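How to collect hand-held gripper demonstrations you won't throw away later

Most guides to this start with how many episodes you need. I'd ignore that part. The number is usually whatever the author's own project ended up with, and it tells you very little about yours. What follows is how we record household chores with hand-held grippers at Skatico, including the places where I think the usual advice is wishful.

You need two grippers if the chore takes two hands, a charged battery for each, a floor plan of the room you can scribble on, and one person who isn't recording. The last item gets skipped most often.

Step 1. Write the task down before you touch anything

One sentence, with a start and an end. "Tidy the bed" is not a task. "Pick up the folded cloth from the mat and set it at the head of the bed" is. If two people in your group read the sentence and would stop at different points, rewrite it. Ho-yin Yip once spent a Tuesday afternoon recording "straighten the blanket" with four of us, and every one of us had a private idea of straight. We kept 9 of those episodes. I'm not sure we should have kept those.

Step 2. Calibrate, and then check that you calibrated

Open and close the fingers fully at the start of each session and save that clip under its own name. The Kendau logging software will tell you calibration succeeded. It told us that with a finger on backwards. Play the clip back and look at the width curve. It should reach both ends and stay flat there for a moment.

If you use two grippers, label which is left and which is right in the session file, and don't swap halfway through. You can fix a swap afterward, but you have to notice it first.

Step 3. Map the room

Walk slowly around the work area once with the gripper pointed at it. Include the corners and whatever is on the walls. Plain white walls are bad for tracking and a bright window makes it worse. People will tell you that modern tracking handles this. Some days it does. Draw the curtains if there are any, and if there aren't, record that side of the room at a different hour.

Step 4. Record in short runs

We do 20 episodes and then stop, even if everyone feels fine. Tired people get faster and sloppier in ways that are hard to spot on playback, and a model will learn the sloppiness just as happily as the rest. Between runs, the person who isn't recording resets the objects. They should not put them back in the same place. They also shouldn't "randomize," which in practice means three favorite spots. Use the floor plan, mark positions on it beforehand, and work through them.

Keep your wrist speed down. If you'd feel silly moving that slowly at home, the pace is probably right. Don't pause to think in the middle of a grasp, either. If you lose your way, end the episode and mark it bad.

Step 5. Leave some mess in, but choose it

There's a fashion for saying that clutter makes the data rich. Maybe. We compared a cleared bed with a cluttered one in August, and the policy trained on clutter did better on cluttered beds, which is hardly news. On cleared beds I couldn't tell the two apart. So put in the clutter you expect to meet: clothes in a heap, a patterned cover, a mat with a busy weave.
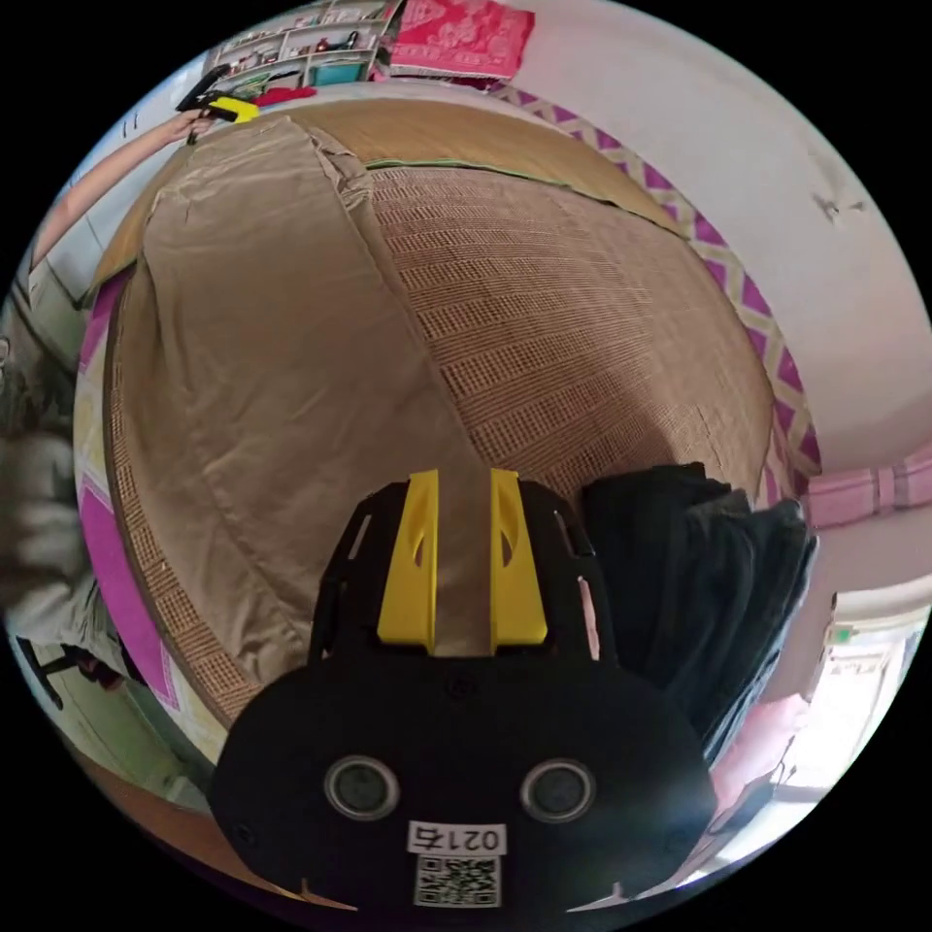 Cloth deserves its own warning. It never goes back to the same shape, so your resets are never true resets, and a grasp on a fold can look perfect from the wrist while picking up two layers. Hiu-tung Leung's rule is to lift the cloth clear of the surface before moving sideways, every time, so a double grab shows up on playback. It costs you a second or so per episode and I've stopped arguing about it.

Step 6. Review the same day

Watch everything at double speed and sort it into keep, drop and ask. Don't let the person who recorded an episode be the only one to judge it. On our last bedroom set we dropped 62 episodes, mostly for lost tracking and for hands that wandered out of view before the end.

Then train something small on what's left, even if it's a poor model, before you book another session. If it fails at the same moment every time, go back and watch that moment in your own recordings. The answer is often sitting there, and more episodes of the same habit won't help.

Files go in one folder per session, with the task sentence from step 1 in a text file next to them.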